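We need people who are willing to be bad at something for a while, on the clock, with snacks.

# Teleoperators wanted, Pellevham (part-time, paid, seated)

Endex is a small company on the second floor of a building in Pellevham that used to sell carpet remnants. We teach household robots to do household things. The teaching is done by people, one go at a time, using a hand controller and a pair of foot pedals, and we're short of people. We have four openings for the spring round and we'd like to have all of them filled before the clocks, the weather and the landlord conspire to make the office unbearable in June.

The project is called Zita. Zita is an arm with a gripper, first in a simulated house and later, for the tasks that go well, in the real kitchen at the back of our office. You drive Zita by hand. The computer records everything you do: where the arm went, when the fingers closed, how long you hung in the air making up your mind. Then we train on the recordings and the robot attempts to do the same job by itself, with your good habits and, I'm sorry to say, your bad ones. We once had a whole batch where the arm gave a little wiggle before every grasp. It took us a week to trace it to one teleoperator, and the teleoperator was me.

## What you'd be doing

You sit at a desk, put on a headset or use the flat screen (your choice, and most people end up on the flat screen by lunch), and get a task in plain words. "Open the left door of the cabinet." "Put the mug on the shelf." "Close the drawer without slamming it." You do it. You press the green pedal if you're happy and the gray one if you'd prefer that the last minute had never taken place. Then the house reshuffles itself and you do it again.

A full set is 217 goes. Yes, that's an odd number to pick. There was a spreadsheet involved and the person who made it has moved to Oregon. A set takes most people two or three shifts, and you're welcome to swap tasks partway through if you feel yourself starting to hate a particular drawer.

Between goes you write short notes. They don't have to be good prose. "Came in too low, backed off, came in again" is perfect. "Fine" is less perfect, and if you write "fine" forty times in a row Seul-gi will come over and stand near your desk in a friendly way.

## What we're looking for

Patience matters more than speed. The fastest person we ever had produced recordings that looked like a cat getting a sock out from under a radiator, and the robot learned from every one of them. We'd much prefer somebody who moves at the pace of a person carrying soup.

You don't need a degree, or any background in robots. Good past teleoperators have included a dental hygienist, a retired crane operator and a guy who repaired accordions. Video games help a little at first and then get in the way, as players tend to look for shortcuts and the house is full of them. If you find a spot where you can push the mug straight through the wall, please tell us and then please stop doing it.

You should be:

- 18 or older
- able to use both hands and one foot at the same time, for up to an hour before a break (tell us if you'd need a different setup; the pedals can be moved to the desk and one of our regulars works that way)
- okay with a tilted, moving view on a screen
- able to get to Pellevham, as we don't do this one from home
- able to hear "let's throw that one out and try again" without taking it to heart

About the tilted view, a bit more, as it's the thing people ask about after they've started and we'd like them to ask before. For most tasks you get a wide view of the room plus a second one that rides along with the gripper. The second one turns when the wrist turns. The floor will be off to one side and the window will be on a slant and your inner ear may file a complaint. Roughly speaking, you'll either be used to it by the end of the first shift or you'll know it isn't for you, and we pay for that first shift in full either way.

## What you'd be learning

Mostly, how to approach things. Everybody expects the hard part to be the grabbing. Closing the fingers is one button and a toddler could do it, and at our open house a toddler did. The part that takes practice is the last few inches before contact, when a big piece of furniture fills up most of the wrist view and you've got very little left to steer by.
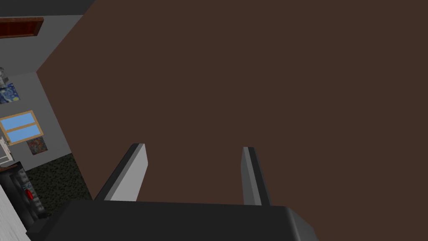

So you learn to use scraps. A strip of wall down one side, a window, the straight edge of the thing you're heading for: that's often enough to tell you which way you're leaning. You learn to stop and check the wide view before you commit. You learn to open the fingers well before you need them, on the theory that it's no fun discovering they're shut when you're already at the handle. After a set or two your hands do most of this without asking you, and that's when your recordings start to be really useful to us.

The simulated house was furnished by a contractor with strong opinions. It has Van Gogh on the wall and a very dark speckled carpet, and there's been some talk of redecorating. Applicants with views on this are asked to keep them until the second week.

## Hours and pay

Shifts are 4 hours, mornings or afternoons, with a real break in the middle. We'd like you to take at least two shifts a week and no more than 5. We cap it because tired people drive badly and because the chairs, while expensive, are not that expensive.

Pay is hourly, on the regular payroll, starting with the training shift. There's also a flat completion bonus of $1000 for anybody who stays through the whole round. You don't get paid per recording and you never will. We tried that for a month, and the recordings got shorter and stranger until one of them was simply a door being hit.

Parking is free in the lot behind the building. The spot marked with a cone belongs to the podiatrist downstairs and the podiatrist is not a flexible person. Coffee is provided. So is tea, in the sense that there's a box of it.

## What happens to your recordings

They belong to Endex and get used to train Zita. We keep the arm movements, the button presses, the pedal presses, the simulated views and your written notes. We don't record your face or your voice, which is just as well, given some of the language that comes out during drawer week. Your name is swapped for a number before anybody on the training side sees the data. If you quit partway through, the work you've finished stays in, and you get paid for it like any other work.

The contract says all of this at greater length. Please read it before you sign it. It's three pages and one of them is mostly about the podiatrist's cone.

## How to apply

Send a short email to the hiring address on our website with "Teleoperator" in the subject line. Tell us:

- which shifts you could do
- something you've done with your hands that took a long time to get right
- whether screens ever make you queasy (saying yes doesn't rule you out, and we have ginger candy)

We don't need a cover letter. We don't need a résumé either, though if you've got a nice one we'll look at it.

If it seems like a match, we'll invite you in for a one-hour tryout, which is also paid. You'll get a quick lesson, then you'll open and close a cabinet door for a while. Everybody's first few goes are terrible. We have mine saved on the office computer and will show them to you if you're feeling low. We aren't scoring how many times you get the door open. We're looking at whether the tenth go is calmer than the first, and whether you slow down when you can't see much.

## A few answers to things people email about

You don't have to be right-handed. The controller comes in both kinds, and the left-handed one is in better shape from having had an easier life.

You can bring headphones. Podcasts are fine, music is fine, and one person did an entire set to a recording of a thunderstorm. Phone calls are not fine.

You won't be replaced by Zita at the end of the round. Zita currently takes a long time to put away one mug. Your job is safe from Zita, and so are most of the mugs.

You may meet the real arm if you stay on for the kitchen tasks. There's a separate safety session for that, also paid, and you'll be asked to tie back long hair and leave scarves on the hook by the door.

Applications are open now and we read them in the order they come in. Questions can go to the same address, marked for Seul-gi Woo, who runs the teleoperation room, wrote this ad, and has been asked to mention that the wiggle has been fixed.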